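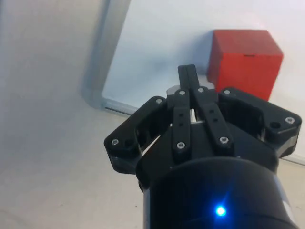
Jonatan Lindholm
Moi je ne repasserais jamais au blanc pur dans un salon, désolé ! J'ai tenu quatre ans avec le mat de chez Gravadum et la moindre trace de doigt saute aux yeux.

mirabelle_305
Tout dépend de la peinture, quand même. J'ai pris le satiné Ornness en mai, deux couches, un coup d'éponge de temps en temps et c'est réglé. Par contre, sous-couche obligatoire, sinon le plâtre boit tout (j'y ai laissé un pot entier...).

Gunvor Kristiansen
Pas d'accord pour le satiné, il montre tous les défauts. Mon couloir fait presque 9 mètres et en lumière rasante on voit chaque reprise d'enduit. J'ai fini par tout reponcer au grain fin, quelle corvée !

mirabelle_305
Ah mais si les murs sont mal préparés, forcément ;)

Gunvor Kristiansen
Ils étaient très bien préparés, merci. Maison de 1930, rien n'est droit.

Jonatan Lindholm
Et un blanc cassé velouté ? Je viens de commander le lin clair chez Figueiredo pour la chambre, je compte huit heures de séchage entre les couches. Quelqu'un l'a déjà passé au rouleau poils courts ?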